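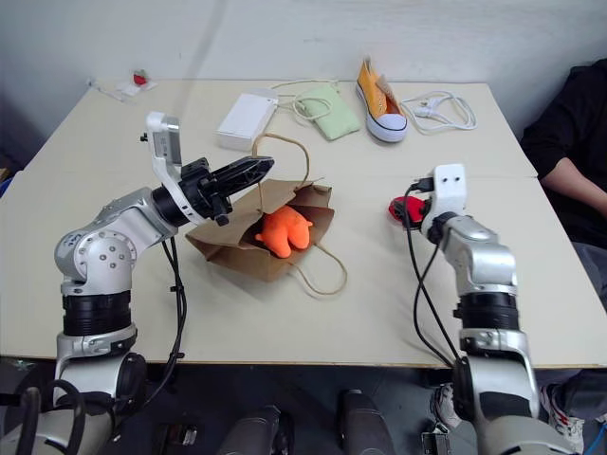 牛皮纸手提袋与毛绒玩具装袋图集

本图集收录 Fesura 礼品包装间的纸袋与小型毛绒玩具,内容限于袋体结构、开袋、装入、取出和复位。说明文字由 Kavinda Nanayakkara 完成,纸袋部分由 Rocío Villalba 核对。页面更新于2025年9月11日。

图集按对象和工序分组,组内顺序与操作顺序大体一致,个别条目为细部补充。各条目标题下为说明。文中“前”指靠近操作者一侧,“后”指靠墙一侧;“袋口”指纸袋开口整圈边缘,“袋肩”指袋口以下、提手贴片所在的一段。

一、纸袋

平放状态
未开袋的纸袋,底面折向正面。侧风琴褶收在两层面纸之间,褶线居中。此状态下袋体可叠放,提手交错朝向两端,叠高后不易倾斜。

面纸
本色牛皮纸,克重由供应商 Tymoshchuk 分批标注,本组为同一批。表面无覆膜,横向纹路在侧光下可见,手摸一面略粗,另一面较光。光面朝外。

搭接缝
袋身后侧的纵向粘合缝,自袋口延伸至袋底。胶线距纸边留有窄条,开袋时这一窄条会翘起,不影响承重。

风琴褶
侧面内折部分。首次展开后褶线不会完全消失,袋体侧放时,这条线决定侧壁向内塌还是向外鼓。褶线两侧颜色略浅,为纤维受折所致。

袋底
方形底,三层搭接。中间一层为封底片,胶水涂布面呈哑光。封底片缺角的纸袋在入库时剔出,不进入装袋工序。

袋底内侧
从袋口向下俯拍。四角折痕清楚,中央有对折留下的横线。装入较重的礼品时加垫一张灰底卡纸,毛绒玩具不加。

袋口锯齿边
裁切后未翻折的一款。边缘为细齿,纸层单薄,反复开合后会出现短裂口,多从风琴褶顶端开始。

袋口翻边
将上沿向内翻折并粘牢的一款。开口形状更稳定,侧放时上下两片能保持一定间隙,适合从侧面装入。

两款并排
左为锯齿边,右为翻边。两者袋身尺寸一致,翻边款因内折显得略矮。Fesura 目前两款同时使用,不在同一订单内混用。

二、提手

扭绳提手
纸条搓捻成绳,弯成倒U形,两端压入贴片。每袋两根,前后各一。绳体硬度高于棉绳,受压后会记住弯曲方向。

捻向
近摄。螺旋纹由左下向右上走,纹距均匀。纹距忽疏忽密的绳段受拉时先在疏处松开,检查时用手指顺绳滑过即可辨别。

贴片
提手根部的长方形纸片,覆盖绳端并与袋壁粘合。贴片两角起翘属常见现象,用指腹压平;整片松脱的纸袋停用。

提手外翻
提手向袋外倒下,绳环落在台面。纸袋侧放时,下侧的一根常处于这个位置,上侧的一根则朝袋后或袋上方弹起。

提手内翻
提手倒入袋口,绳环横在开口处。毛绒玩具在此状态下装入会压住绳环,取出时绳环挂住玩具肢体。装入前把提手拨到袋外。

双提手并拢
两根提手在袋口上方对齐。绳长有细小差别,取短的一根为基准调整袋口,不拉扯长的一根。

单根受力
只提一根时袋体倾斜,袋口张成三角形。该条目用于说明搬运时的错误握法,袋内物品会滑向低侧袋角。

三、毛绒玩具

入库
Pikura 供货的小型毛绒玩具,到货时为独立透明薄袋,十只一箱。开箱后去掉薄袋,静置回弹,再进入装袋工序。

橙色款
短绒面料,填充均匀,外形由若干圆鼓的部分组成。橙色饱和度高,与牛皮纸放在一起时边界清楚,拍摄时需压低曝光,否则绒面细节丢失。

绒向
手掌顺毛和逆毛各抚一次后的对比。顺毛一侧颜色较亮,逆毛一侧较深。装袋后不再整理绒面,整理在装入前做完。

缝线
腹部中缝。线迹藏在绒毛内,拨开后可见。回针处有一小段硬结,属正常收口。

填充
轻压后松手,凹陷逐渐复原。复原慢的个体多为箱底受压者,另放一层架,次日再装。

仰放
背部朝下,四肢向上。小型玩具重心偏低,仰放时比坐放稳定,在侧放纸袋内不易滚出。

坐放
臀部着底,背靠袋壁。用于直立纸袋的成品陈列。袋壁过软时玩具前倾,头部顶住前侧面纸,外侧会看到轻微鼓包。

侧放
体侧着底。仅在袋身偏窄时使用。取出后一侧绒面有压痕,需重新理顺。

吊牌
白色纸质吊牌,用短线系在体侧。装入时吊牌朝后,不露出袋口。Wondar 门店的订单在装入前剪去吊牌,吊线一并清除。

四、工作台

台面
浅色平面,转角处靠墙。浅色便于发现纸屑和绒毛,缺点是与白色薄纸难以区分,裁剪白色衬纸时另铺深色垫板。

接缝
两块台板拼合处。纸袋不压在接缝上折边,折线会受接缝影响而偏斜。侧放装袋不受此限。

靠墙一侧
纸袋后缘与墙面之间留出一掌宽,提手向后翘起时不会顶墙。若袋底抵墙装入,袋身将被推皱,不采用。

前沿
台面前边缘。提手不悬在前沿以外。绳环下垂后容易被衣袖勾住,Stelios Deligiannis 在六月的工序检查中已把这一条写入台面卡。

光线
顶光为主,墙面反光补亮袋口内侧。纸袋侧放且开口朝前时,袋底仍较暗,检查袋内残留物须将开口转向光源。

五、开袋

抽取
从叠放的纸袋中取最上一只。手持袋底一端,不拉提手。静电较重时相邻两只会粘连,沿长边轻搓分开。

分开袋口
拇指与食指捏住前后两片面纸,向两侧展开。风琴褶先从上端打开,中段随后跟随。用力集中在袋口中点,不在褶顶。

撑底
一手伸入袋内,掌心向下推开底面。底片到位时有一声轻响。推不到位的纸袋直立后一角悬空,可从外侧按住对角再推一次。

直立
底面四角着台。袋口近似长方形,前后面纸略向内收。提手自然下垂或半立,取决于叠放时的弯曲记忆。

放倒
一手托后壁,一手扶袋口,缓慢侧倒。放倒后开口朝向操作者。上侧面纸会下垂,纸质越软,下垂越多。

皱褶
放倒后面纸出现的不规则折痕。首次使用的纸袋折痕少而直,反复使用的纸袋折痕多而碎。碎折痕使纸面变软,袋口容易塌合。

折开袋口
将塌下的上片向外折出一段,露出袋内空间。该折边只用于练习袋和周转袋,成品袋不做,以免留下明显折线。

六、装入

对位
毛绒玩具置于袋口正前方,长轴与袋身长轴一致。长轴斜置时肢体先碰到侧壁,推动后袋口随之偏转。

扶袋
一侧扶住袋口边缘,另一侧送入。只送不扶时,纸袋整体向后滑动,玩具与袋的相对位置基本不变。浅色光滑台面上滑动更明显。

送入袋口
玩具头部过袋口线。此处最容易刮带上片纸边,先把上片抬起少许,再继续推送。接触点选在玩具躯干,不选四肢末端。

袋口停留
玩具位于袋口以内、尚未到达袋中部。这是练习中的一个标准停点,便于检查朝向。朝向不符时在此处退出重来,不在袋内转动。

推至中部
玩具完全越过贴片位置。贴片内侧略高于纸面,绒毛经过时会有轻微阻滞,力度不变,速度放慢。

到底
玩具触及袋底。触底后不再加力,底面受推会向外鼓,封底片胶层因此受损。

立起
一手托底,一手拢住袋口,将纸袋转为直立。玩具在此过程中会下滑少许,朝向通常保持不变。仰放者立起后多呈坐姿。

松手检查
纸袋直立,双手离开。袋体不倾、四角着台为合格。若向前倾,调整玩具靠后;若向侧倾,检查袋底折角。

衬纸
白色薄纸对角提起后塞入玩具与袋口之间,尖角朝上。衬纸高出袋口的部分不超过提手高度。周转袋不加衬纸。

七、取出

侧放取出
纸袋放倒,开口朝前,扶住下片后向外拉出玩具。不可倒提纸袋抖落,提手贴片承受反向拉力后松脱较快。

抓取位置
躯干中段。抓头部或肢体会拉长缝线,短期内看不出,多次后缝合处露出底布。

绒毛残留
袋内侧附着的细绒。新到玩具掉绒较多,前几次取放后减少。用软刷由袋底向袋口方向清理。

绳环缠挂
玩具肢体穿入提手绳环。停止拉动,把绳环向袋身一侧推回,再取出玩具。本条目的纸袋在拍摄后停用,贴片一角已脱开。

八、耗损

袋口裂口
位于风琴褶顶端的短裂。裂口未过翻边线可继续作周转袋;过线停用。用胶带修补的纸袋不再回到台面。

底角磨白
袋底四角纤维起毛,颜色变浅。与推拉次数有关,与装入物重量关系较小。

纸面发软
同型号纸袋,一新一旧,侧放对比。旧袋上片贴近下片,开口高度明显减小。旧袋仍可用于直立陈列,不再用于侧放装入。

提手变形
绳环由弧形变为折角。多为叠放时受压造成,可用手弯回,但折角处捻纹已散,承重下降。

停用袋
压平后去除提手,面纸与绳分开回收。六月共清出停用袋200只,其中以袋口开裂为主要原因。

九、批次记录

纸袋入库
本季入库3655只,翻边款与锯齿边款分架。架签写款式、批次和入库人,不写用途。

纸袋出库
同期出库3116只,含成品袋与周转袋。差额为在架库存,与盘点表一致,由 Ivan Mykhailiuk 签核。

玩具库存
在架毛绒玩具近300只,按颜色分层。橙色款消耗较快,放在中层便于取用的位置。

台面卡
贴于工作台侧面的一页说明,列出提手朝向、放倒方向、停点和停用标准。旧版台面卡中“袋底抵墙”一项已删除,持有旧版的工位请到 Vasylyna Horobets 处更换。

十、更换与勘误

“提手内翻”条目旧版说明将绳环方向写反,现已更正。

“衬纸”条目的尺寸说明移至裁切页,本页不再列出。

“两款并排”条目待翻边款新批到货后重拍,纸袋颜色以到货批次为准。

图片可用于 Fesura 与 Wondar 门店的内部培训,使用时保留条目名称。需要原尺寸文件,联系 Kavinda Nanayakkara,并注明所需条目。

返回包装资料目录
上一页:纸盒与封签
下一页:衬纸裁切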